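작업장 안전점검표와 점검 의견
Statcombe 2층 구조 작업동 / 휴대형 그리퍼 작업 구역
점검일: 2021년 3월 6일
점검 방식: 육안 확인, 작업자 면담, 직접 해 보기

표시 기준은 지난번과 같아요. 양호, 보완, 미확인 세 가지고, 의견란은 제가 편하게 말하듯이 썼습니다. 딱딱하게 써 놓으면 다들 안 읽으시더라고요!

1. 통로와 바닥

1-1 작업 테이블 둘레에 걸려 넘어질 물건이 없는가: 보완
종이 조각이랑 케이블이 제일 문제예요. 손에 그리퍼를 든 분은 자기 발밑을 거의 못 봅니다. 저도 양손에 들고 한 바퀴 돌아봤는데 의자 다리를 두 번 찼어요(아팠습니다). 교대 때 바닥 정리를 꼭 넣어 주세요.

1-2 바닥을 지나는 케이블을 고정했는가: 보완
벽 쪽은 괜찮은데 테이블 근처까지 나온 선은 그냥 놓여 있어요. 덮개는 1000mm짜리로 신청해 두었고, 올 때까지는 테이프로라도 붙여 주세요.

1-3 출입문 쪽 통로가 트여 있는가: 양호
1월에 지적했던 상자들이 옮겨져 있어서 반가웠어요. 이대로만 가면 좋겠습니다.

2. 작업 자세

2-1 허리를 오래 굽히지 않는가: 보완
예전에 냅킨 접기나 그릇 놓기를 손으로 가르칠 때는 다들 알아서 앉았다 섰다 했거든요. 그런데 자동화 준비로 그리퍼를 들고 동작을 기록하기 시작하면서 서서 숙이는 시간이 확 늘었습니다. 같은 동작을 하루 300회쯤 반복하는 조도 있어요. 테이블 높이를 바꾸기 어려우면 20분마다 사람을 바꿔 주세요. 타이머는 Veva 쪽 선반에 있습니다.

2-2 손목과 어깨에 통증을 느끼는 사람이 있는가: 보완
면담에서 오른쪽 손목 이야기가 제일 많이 나왔어요. 맨손으로 냅킨 한 장 집는 건 일도 아닌데, 그리퍼를 거치면 손목을 비틀어 각도를 맞춰야 하니까요. 저도 해 봤더니 금방 뻐근하더라고요. 참고 하시는 분이 꼭 계시는데, 제발 바로 말씀해 주세요!

2-3 머리에 쓰는 장비가 조이거나 흘러내리지 않는가: 양호
끈 조절법을 새로 오신 분들께도 알려 드렸어요. 쓰고 벗을 때 옆 사람과 부딪히지 않게 한 걸음 떨어져서 해 주세요.

3. 손에 드는 장비

3-1 그리퍼 몸체와 손가락 부분에 깨진 곳이나 날카로운 곳이 없는가: 양호
전부 손으로 훑어봤습니다. 하나는 가장자리가 살짝 거칠어서 그 자리에서 사포로 다듬었어요.

3-2 손가락이 낄 만한 틈을 작업자가 알고 있는가: 보완
오래 하신 분들은 다 아시는데 새로 오신 분들은 잘 모르세요. 물건이 안 빠진다고 다른 손을 쑥 넣는 버릇, 이것만은 고쳐야 합니다. 먼저 내려놓고 빼기!

3-3 양손 작업 중 주변 사람과 거리를 두는가: 미확인
점검하는 동안에는 다들 저를 의식하셔서 평소 모습을 못 본 것 같아요. 다음에는 말없이 슬쩍 들르겠습니다.

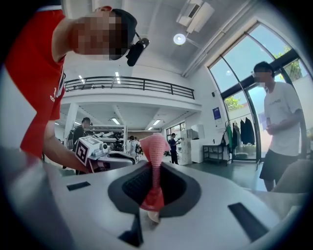
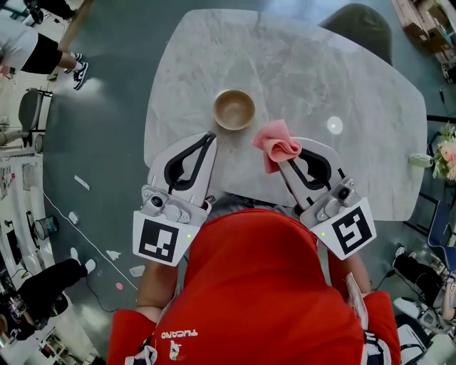 두 장 모두 빨간 셔츠를 입은 작업자가 나옵니다.

4. 테이블 위

4-1 깨지기 쉬운 물건을 가장자리에서 떨어뜨려 놓았는가: 보완
유리컵은 작업 범위 밖으로 빼 주세요. 연습용 그릇은 떨어져도 괜찮은 걸로 쓰고요. 꽃병도 예쁘긴 한데 팔꿈치가 닿는 자리라면 옮기는 게 맞습니다.

4-2 조명이 상판에 반사되어 눈이 부시지 않은가: 보완
오후에 눈이 피곤하다는 분이 많아서 앉아도 보고 서도 봤는데, 서 있을 때가 더 심했어요. 반사가 덜한 매트를 깔아 보자고 Szabó에 문의해 두었습니다. 답이 오면 게시판에 붙일게요.

5. 일하는 방식이 바뀐 데 따른 확인

5-1 바뀐 업무 내용을 작업자에게 설명했는가: 보완
여기는 좀 길게 쓸게요. 서빙 준비를 하던 분들이 이제는 기계에 동작을 보여 주는 일을 하시잖아요. 재미있다는 분도 있고, 내가 가르친 기계가 내 자리로 오는 거냐고 물으신 분도 있었어요. 저는 안전 담당이라 그 답을 드릴 수가 없었습니다. 그래도 사람이 불안하면 손이 급해지고, 손이 급해지면 다칩니다. 그래서 이 항목을 점검표에 넣었어요. Vomarard 전환 계획에서 누가 어떤 일을 맡게 되는지, 윗선에서 직접 설명하는 자리를 꼭 만들어 주세요.

5-2 기록이 잘 안 되었을 때 다시 하라는 압박이 없는가: 보완
실패한 횟수를 칠판에 이름과 같이 적는 건 그만했으면 해요. 장비가 인식을 못 한 건지 사람이 놓친 건지 구분도 안 되는데, 보는 사람만 조급해집니다. 숫자가 필요하면 조별로만 적어 주세요.

5-3 쉬는 시간을 지키는가: 양호
오전 오후 20분씩 잘 지키고 계세요. 쉬러 가실 때는 그리퍼를 의자에 두지 말고 거치대에 꽂아 주시고요.

6. 조치 요청

바닥 정리와 케이블 임시 고정: 바로
교대 간격 조정, 칠판 이름 삭제: 다음 근무부터
그리퍼 끼임 교육: 신규 인원 전원, 작업 투입 전에
테이블 매트: Szabó 답변 후
업무 변경 설명회: 날짜가 잡히면 저한테도 알려 주세요. 저도 가서 듣고 싶어요.

점검표에 없는 불편은 작업동 입구 종이함에 넣어 주시면 됩니다. 이름은 안 쓰셔도 돼요.

최근 등록 문서
반복 작업 스트레칭 안내문
Statcombe 케이블 덮개 신청서 양식
1월 작업동 점검 결과와 의견
Vomarard 전환 계획 관련 질문 모음
머리 착용 장비 소독 순서
Veva 선반 비품 목록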